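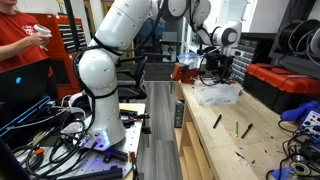
By Hyun Jeltach
Home and Workshop Columnist

October 2024

My workbench used to be where things went to get lost. I'd clear it off on a Saturday morning, feel great about it, and by dinner I couldn't find the tape measure again (it was under the sandpaper, it's always under the sandpaper). So over the past couple of years I've changed how I keep the place, and a few people have written in asking what stuck.

Bins first! I switched everything small to see-through plastic ones and I'm never going back. I had 20 old coffee cans full of screws and I opened every one of them every time I needed a hinge. With clear bins you just look. I still put a strip of masking tape on the short end with the size written in marker, and I write on the tape and never on the bin, as marker on plastic takes forever to scrub off.

Don't fill them to the top. I stop at two-thirds or so, otherwise you can't get your fingers in and half of it ends up on the floor.

Cords are my other big one. Hook-and-loop straps, the kind you cut from a roll, beat twist ties by a mile. I keep one on every extension cord and leave it there, wrapped near the plug end, so it's waiting when I coil up. If you run a cord along a table leg or a post, strap it at the top and again lower down, and leave a little slack so nothing gets yanked.

For a wood bench top, I wipe on a coat of boiled linseed oil every May, let it sit 20 minutes, then rub off whatever hasn't soaked in. Please lay the oily rags out flat outside to dry. Never ball them up or toss them in the trash can, they can heat up and catch fire all by themselves.

Glue drips: wait until they go rubbery, then lift them with an old plastic card. If you go in while it's runny you'll just smear it into the grain, and I've got a lovely shiny patch by the vise to prove it.

And sweep before you put the tools away, or you'll be picking sawdust out of the drawers. Next month I'm doing paint cans, so send me your rusty lid stories.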